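3.2. El escenario y lo que hacían los jugadores antes de pelear

Confieso que cuando empezamos a estudiar juegos de lucha para móvil yo daba por hecho que lo interesante iba a estar en los combos. Me pasé la adolescencia aporreando botones y claro, una arrastra sus manías. Pero en cuanto abrimos los registros de Dollunwood (el primero de los tres títulos que analizamos, junto con Tallasel y Zhuravel) nos encontramos con una cosa rarísima: la gente tardaba muchísimo en dar el primer golpe. ¡Y no por torpeza! Jugadores con rango alto, con meses de liga encima, se dedicaban a pasear por la arena mientras el rival hacía exactamente lo mismo.

Así que cambié de idea y reescribí media sección. En total conservamos 1,640 combates, todos de la modalidad uno contra uno, repartidos entre 119 participantes que nos dieron permiso para guardar sus partidas. Dejamos fuera las peleas contra la máquina, porque el luchador automático de Tallasel ataca en cuanto suena la campana y eso nos arruinaba cualquier medida de espera. También quitamos los duelos con desconexión, que en Zhuravel eran una plaga (quien lo haya jugado con mala cobertura me entenderá).

Llamo «tanteo» al tiempo que va desde que ambos luchadores pueden moverse hasta que uno de ellos lanza un ataque, acierte o no. Los bloqueos no cuentan, los saltos tampoco. Lo discutimos bastante, sobre todo por los saltos, que en Dollunwood dejan una pequeña ventana de vulnerabilidad y por tanto son una especie de provocación. Al final los dejé fuera por pura comodidad, y si alguien quiere repetir el análisis con el otro criterio me encantará leerlo.

Además de los escenarios originales, con sus volcanes y sus coliseos, trabajamos con interiores domésticos generados por ordenador, mucho más sosos, de los que la Figura 1 da una idea.

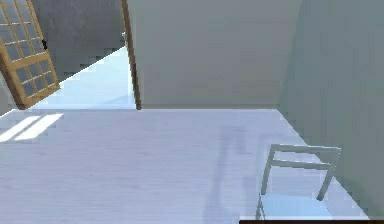 Figura 1. Interior generado por ordenador: panel de puerta inclinado con marco de madera y cristales en cuadrícula, junto al paso a un segundo espacio.

Pues bien, en los interiores el tanteo se acortaba. Yo esperaba lo contrario, lo admito, porque me imaginaba a los jugadores curioseando por las esquinas. Mi explicación favorita es que las arenas espectaculares invitan a posar: el luchador tiene capa, hay relámpagos detrás, y da gusto colocarlo en el centro antes de empezar. De los participantes que respondieron a la encuesta final, 31 escribieron algo parecido en el campo de comentarios sin que se lo preguntáramos. Hay otra explicación más aburrida, la de que en un espacio pequeño los personajes arrancan más cerca, y con nuestros datos no puedo separarlas del todo. En Tallasel la distancia inicial es fija y el efecto seguía ahí, aunque más flojo.

Lo que sí me sorprendió fue lo de los superhéroes con vuelo. En Zhuravel, quien elegía un personaje volador alargaba el tanteo en cualquier escenario, incluso con el techo a dos palmos de la cabeza. Volaban porque podían, creo yo. Cuando limitamos la barra de energía a 30 puntos (el valor de los personajes terrestres) dejaron de hacerlo casi de inmediato, y la diferencia con los demás desapareció en la segunda ronda.

Una advertencia sobre las versiones. Broduria, el motor que comparten Dollunwood y Tallasel, recibió en diciembre un parche que tocaba la animación de entrada, y los combates posteriores al parche se analizan por separado en la sección 3.4. Zhuravel usa otro motor y no se vio afectado, de modo que sus partidas van todas juntas.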